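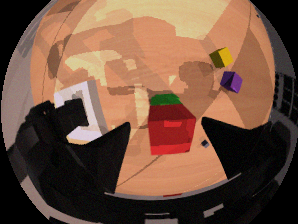 Home Forums Woodworking Finishing New Posts Search Log In

Blotchy stain on a pine tabletop, strip or seal over?

drumsander59
Top is glued-up pine, 59 inches on the long side, built in April. Sanded to 150, wiped with mineral spirits, one coat of oil-based pigment stain in a medium orange-brown, wiped after ten minutes. Result is light patches where almost nothing took and dark mottling between them. The worst light area runs across two boards and ignores the glue line, so I don't think it's board to board variation.

No topcoat yet. Options as I see them are a second coat of stain, sand back and start over, or a toner to even it out. I have an HVLP gun but have never sprayed toner. Would like to keep some grain visible.

kerf_left
If the pale area crosses the joint, check for glue. Squeeze-out that gets wiped with a wet rag goes into the pores and you won't see it until stain hits it. Wipe the area with mineral spirits and look at it under a low side light. Glue looks flat and slightly gray.

Second coat of the same stain won't help. Dark spots take more, sealed spots take none.

Odoi_N
Agree on the second coat. Disagree that it has to be glue. Pine blotches without any help. Earlywood density varies, resin content varies, and grain that dives at a knot shows more end grain to the surface. You can get a pale patch next to a dark one with perfectly clean stock.

What did you sand with, and did you go over the whole top with the last grit? Uneven scratch pattern will do the same thing.

drumsander59
Random orbit, 80, 120, 150. Final pass was a new disc but I'll admit I changed it partway across. Side light test done. Two small flat gray spots near a joint, so there is some glue. The big pale area doesn't look gray at all.

kerf_left
So both. Scrape the two spots, don't sand them, sanding pushes it around. Card scraper, then resand that area with the grain by hand at 150.

millrun
Just paint it.

Wenon Finishing
Commercial shop, mostly maple and cherry but we see pine now and then. Stripping will cost you less time than trying to correct on top. Procedure we use:

Chemical strip to lift most of the pigment. Let it dry overnight. Sand 100, 120, 150, same number of passes each. Seal with dewaxed shellac at a one pound cut, one coat, let it dry two hours. Scuff with 320. Then gel stain, which sits near the surface and doesn't depend much on absorption. Topcoat whatever you like.

Test on offcuts from the same boards. Offcuts from other boards tell you very little.

Odoi_N
One pound cut is on the heavy side under gel stain in my experience. Color comes out weak and you end up doing three coats. I use half a pound.

Wenon Finishing
Half pound is fine on birch. On pine with visible resin I've had bleed-through of the blotch at half pound. Depends on the board, which is the reason for the offcuts.

kerf_left
Has anyone measured this? I've read both numbers for years and never seen a test.

Odoi_N
I ran one last winter on a single eight-foot board. Cut it into panels, alternated washcoat at half pound, one pound and none. Same gel stain, one coat, wiped at three minutes. Half pound and one pound were hard to tell apart for blotch. One pound was clearly lighter in color. No washcoat was bad. One board is a small sample and it was not very resinous, so I wouldn't argue it past that.

millrun
Wood conditioner from the hardware store does the same thing as any of this.

kerf_left
It doesn't. Most of it is thinned varnish or oil, and the cans tell you to stain within two hours, while it's still wet. Let it dry overnight and put on two coats and it works a lot better, but then you've made a washcoat at a higher price.

skeltby_joinery
Late suggestion, consider dye under the gel. Water-based dye at low concentration on bare wood, raise the grain first and knock it back, then shellac, then gel. The dye gets color into the pale areas so the gel has less to do. It will still blotch a bit but in the same hue. Grain stays more visible than with toner.

drumsander59
Offcuts from the same glue-up are available, roughly a foot of each board. Plan is to run four, with half pound, one pound, dye plus half pound, and a control. Already scraped the glue spots and one came up clean.

Will I need to strip the underside? It got one thin coat of the same stain and nobody will see it.

Wenon Finishing
No need to strip it. Do seal it with the same topcoat schedule as the face so moisture moves at the same rate on both sides. Unequal coats on a glued-up top is asking for cup.

Odoi_N
Number of coats matters more than product there. Two and two, or three and three.

drumsander59
Offcuts done as of 25th June. Dye plus half pound is the most even. One pound alone is close but paler than I want. Control looks like the table. Stripper goes on this weekend.

kerf_left
What dye concentration?

drumsander59
Quarter of the strength on the label. Half was too red once the gel went over it.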